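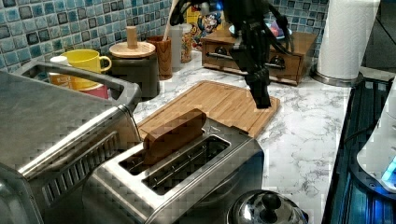
Cullo cable upgrade for the Trakaton: has anyone done a blind test?

Started by lowshelf, October 15, 2022

lowshelf
I've had the Trakaton since last December and I'm happy with it. Closed back, a bit of extra weight under 100 Hz, comfortable enough for a workday. The stock cable is ugly and kinks near the splitter, so I went looking for a replacement and landed in the usual swamp. Every second review says the Cullo cable "opens up the stage" and "tightens the sub-bass". It costs $167. The headphones were $421.

I'm not asking whether it's nicely made. I'm asking whether anyone has compared it with the stock cable without knowing which one was plugged in. If the answer is no, I'll buy the $53 Dilholm one and spend the rest on groceries.

peatbog
No blind test here but I own it. Bought it used. First evening I thought the vocals had stepped forward. Second evening I wasn't sure. By the end of the week I'd forgotten it was a different cable. It does lie flat on the desk and it doesn't rub on my collar, which the stock one did constantly.

crossfeed_carl
You can hear it. I don't know what else to say. I've been in this hobby a long time and the difference between the stock cable and the Cullo on the Trakaton is not subtle, especially on acoustic bass. The stock one is thin wire and it sounds like thin wire. Not everything shows up on a graph.

lowshelf
What does thin wire sound like?

crossfeed_carl
Smeared. Less black behind the notes. If your source isn't good enough you might miss it. What are you running?

lowshelf
The little Ochoa dac/amp, the one with the volume knob that wobbles. And I'd like it noted that we got to "your gear isn't good enough" in three posts.

ohmslawyer
Some arithmetic, for whoever wants it. My Trakaton measures a bit over 30 ohms on a cheap multimeter. The stock cable measures under half an ohm there and back. Suppose the Cullo gets that down to a tenth of an ohm, which would be very good for that length. The change in level is around a tenth of a decibel. You get a bigger change by moving your glasses.

Where it could matter is a headphone with an impedance that swings all over the place. Some multi-driver in-ears do that. The Trakaton is one dynamic driver and it's fairly flat apart from the bass hump. If someone has a measurement showing otherwise I'd read it.

crossfeed_carl
You're measuring DC resistance and calling it the whole story. What about capacitance? What about the shielding? The Cullo has a separate return for each channel right to the plug, so crosstalk is a different animal.

ohmslawyer
The stock cable has separate returns too, down to the jack, where they join because it's a three-pole plug. If you bought the Cullo with the balanced end then yes, that changes, and it also means you're now on the balanced output of your amp, which on a lot of units is a good bit louder. Did you match levels?

crossfeed_carl
By ear.

ohmslawyer
Right.

fennelseed
I don't think it's fair to pile on Carl, he's the only one besides peatbog who's spent the money. But I did try a swap test with a different cable from the same company, on my old pair. My partner did the plugging in behind a bookcase while I sat there with the headphones on and my eyes shut. Twelve goes. I got seven. I'd been completely certain on nearly all of them, including the wrong ones. That was a bit of a humbling afternoon and I sold the cable.
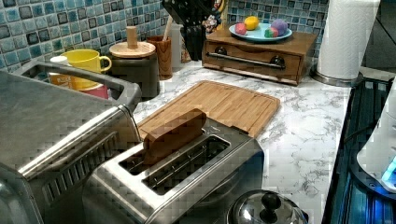 Second attempt was the next morning, in case I'd been tired. Six out of twelve. Same three tracks, same volume, knob taped down. I'm not claiming this proves anything about the Trakaton, it was one person and one cable.

peatbog
Seven and then six is as coin-flippy as it gets. How long was the gap between swaps?

fennelseed
Maybe ten seconds. That's the weak spot, I agree. A switch box would be better but then somebody will say the switch box is hiding the difference.

crossfeed_carl
Well it would be. You're adding contacts to the path. And ten seconds is too long for audio memory, and short clips are too short to relax into the music. Long-term listening is the only thing that counts.

lowshelf
So ten seconds is too long to remember the sound, but a review comparing it with what the writer heard a month ago is fine?

crossfeed_carl
You're twisting it. I said I live with a thing for a few weeks and then go back. When I went back to stock I was disappointed. That's all the evidence I need for my own money.

ohmslawyer
For your own money, sure. No argument. The original question was about his.

dustcap
Coming at it from the other side, I think the skeptics are overselling the Dilholm. I had one. The sleeve is microphonic as anything, every time it touched my zipper I heard it in the left cup. The connectors were a loose fit on the Trakaton as well and the right side cut out if I turned my head. A cable that drops a channel is an audible difference no matter whose graph you're holding. Mine went back.

lowshelf
Okay, that's useful. Was it the straight or the angled plug version?

dustcap
Angled. Can't speak for the straight one.

peatbog
Mine's the straight Dilholm on a second pair and the fit is tight. It is noisy against clothes though, I'll give you that. Shirt clip helps.

crossfeed_carl
So now we're at shirt clips to save a hundred bucks on a component that carries the entire signal.

fennelseed
The signal's also carried by a skinny bit of wire inside the headband to get to the other cup, and I've never seen a review mention it. Has anyone rewired that?

dustcap
Somebody on the for sale board did. Full rewire plus a Cullo top-tier cable, asking $1798 for the lot. It's been up for ages.

ohmslawyer
I saw that. The ad says the rewire "needs to settle". Settle into what?

lowshelf
Alright, I've ordered the straight Dilholm. The shop takes returns if the fit's bad. Carl, if you're ever willing to do the bookcase thing with your Cullo and the volume matched with a meter, I'd sincerely read the results, whichever way they go.

crossfeed_carl
I might. I don't have a bookcase and I don't have a meter.

ohmslawyer
A cheap multimeter across a 60 Hz tone will do it. Happy to write up the steps if you want them.

crossfeed_carl
Send them over. I'm not promising anything.

peatbog
lowshelf, when yours shows up can you measure the length past the splitter? Mine seems shorter than the listing says and I'd like to know if I got an odd one.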